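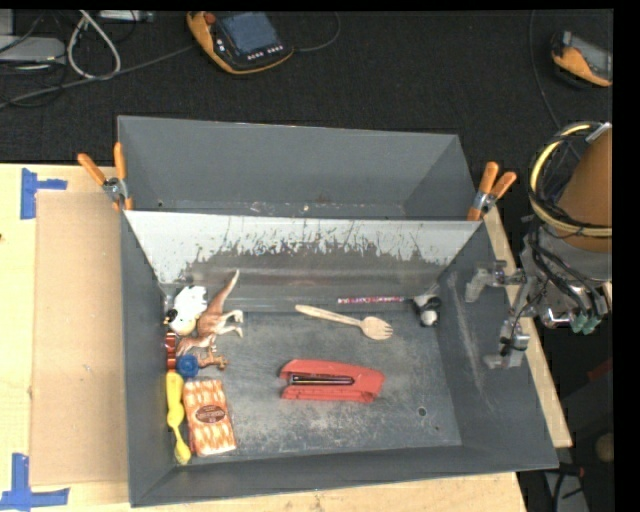
Toy swap bins: the questions I get most

Last updated 9/17/22

I run the toy swap table at the Pinville market, and the same questions keep landing in my inbox, so I've finally typed up the answers. If yours isn't covered, come and find me at the table!

What can I bring?
Small plastic animals are the heart of it: farm animals, dinosaurs, zoo animals, sea creatures. Toy kitchen bits are welcome too, and so are the odds and ends that don't belong to any set (every house has a drawer of those). Please, no batteries and nothing that's snapped.

Does it have to be a like-for-like swap?
No, one toy in, one toy out, whatever the size. A cow for a dinosaur is fine by me. My own nephew once gave up a whole diplodocus for a plastic spoon and was delighted with it.

Should I wash things first?
Yes please. Warm water, a squirt of washing-up liquid and an old toothbrush for the feet and tails, then leave them on a towel overnight. Watch out for hollow animals, they hold water for days and then dribble it on everybody else's.

Why don't you buy nicer bins?
I know, I know. Grey, and scratched to bits. But they're tough, they wipe clean and children can rummage in them without anything tipping over. I did try wicker baskets and spent a whole October picking bits of wicker out of a pig.

How do you stop two bins sliding apart?
Spring clamps over the rims where they meet. Any DIY shop has them. I like orange grips as I can find them again when I'm packing up.

My toddler still puts everything in her mouth. Is it all right for her?
I'd say stay with her and stick to the bigger animals. Ask me and I'll help you pick.

Can I drop off a big box?
Up to 40 toys is grand. More than that, message me first, because my cupboard at Namier Hall is only so deep. Somebody left 61 on the step last year and I was sorting cows until bedtime.

What happens to the leftovers?
They go to the Gruvau playgroup, who take pretty much anything with legs.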